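Notebook, stone and tile bench
24/02/2021

Continuing the stain tests for the Ogundipe kitchen. Yesterday I finished the sealing of the second set of samples and left them under the cloth overnight. In the morning I looked at them first with the window light and afterwards with the hand lamp held low.

What we want to know is still the same question. The client asked for brown marble on the long counter and she cooks every day, with much tomato and much lemon. Marble is calcite, so the lemon will etch it whatever we put on top. The sealer helps only against what soaks in (oil, wine, coffee). I have explained this two times by telephone and I will write it also in the care sheet, because I think the word "sealed" makes people believe the stone has a glass over it.

Products on test: Starura (solvent base, two coats) and Jislow (water base, three coats by the label, but I made also one row with two coats). Control row with nothing. All pieces honed, from the same offcut, washed with neutral soap and dried for two days before the first coat.

Procedure for each piece: one drop of olive oil, one of cold coffee, one of red wine, one of lemon juice. A small glass is put upside down over each drop so it does not dry too fast. Wipe after one hour with a clean white cloth. Then plain water, wipe again, wait until dry, look.

Results at one hour:

Control. Oil leaves a dark ring which does not go with soap. Coffee a light shadow. Wine a shadow with a gray edge, and the surface inside is dull, because wine is also an acid. Lemon dull, rough to the fingernail.

Starura, two coats. Oil nothing. Coffee nothing. Wine no color, but a dull spot. Lemon dull, the same as the control as far as my eye can judge.

Jislow, two coats. Oil a weak ring, it can be seen only from the side. Coffee nothing. Wine dull spot, weak color at the edge. Lemon dull.

Jislow, three coats. Oil nothing. The rest as with two coats, but without the color at the wine edge.

So for soaking, Starura with two coats and Jislow with three coats give the same result on this stone. For the acid neither one does anything, as expected. The smell is very different. Starura was still in the room at lunch today, and the house is occupied, with a baby. For me this decides it.

A problem I did not expect: the veins. On the brown ground the stone takes the sealer evenly, but where a white vein is wide the coat stays longer on top and makes a sticky line if it is not wiped in time. On piece 4 I wiped after ten minutes as the label says and there was a haze along the vein. I removed it with a cloth damp with fresh sealer and then a dry one. On piece 5 I wiped after six minutes and there was no haze. I will use six minutes, and work in small areas so that I can come back in time.

The same matter touches the layout. The client wants the quiet part of the slab beside the stove and the strong veins at the free end, where people sit. I agree with her, but for another reason. Veins are where I would expect a weak place, and the cutout for the hob should stay away from them. The brown with many thin, branching white lines is beautiful but it needs planning before the saw.
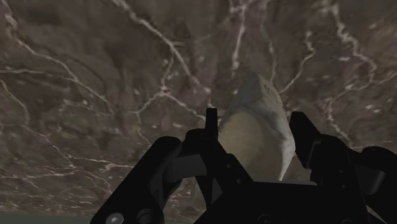

Siwan Owen thinks that I make too much of the veins and too little of the finish. She wrote in the margin of my last page that a honed surface hides the lemon marks much better than a polished one, that the client should see both with a mark on each, and that only after this should we talk about sealer at all. She would also leave one sample in the client's kitchen for a week and let the family use it as they like.

I find this correct. I had tested only honed pieces, because the order says honed, but the client has changed her mind once already. So I polished two of the leftover pieces this afternoon, by hand pad up to 3,000 grit, and sealed them with Jislow, three coats. They will be ready for the drops tomorrow. Hand polishing is slow and my edges are not so good as the faces. For the comparison it is enough.

Notes on the wet polishing, so I do not make the same mistake again: I started at 400 after the honing and this left small scratches which appeared only at the end. On the second piece I went back to 200, more water, less pressure, and the scratches did not come. Change the water at every grit. I had the old water with the coarse grains in it, I am sure this was the reason.

Repair of etch marks. On the control piece I tried the polishing powder with a damp felt, three minutes on the lemon spot. The dull spot became shiny, more shiny than the honed stone around it, so now it is a bright coin in place of a dull one. A gray nylon pad with water, light circles, brought it down again. When dry I could find the place only with the lamp. I would give the client such a pad and show her, but on the offcut first!

Costs. The quote from Nallonness for the slab is 1,468, without the cutting. Transport is 294 more. I have not put the third coat of Jislow in our own price and must correct this before it goes out. Chiamaka Ugwu has the file open on her computer, I will ask her to wait.

Still to do:
Drops on the polished pieces, one hour and also overnight
Ask for the thickness at the sink cutout, the drawing shows two different numbers
Cut one sample for the kitchen, corners rounded, felt under it
Care sheet, one page, large letters, the lemon in the first line
New white cloths, the old ones leave blue threads in the sealer

The overnight oil on the Jislow piece with two coats is under the glass now, at the left end of the shelf. Please do not move it.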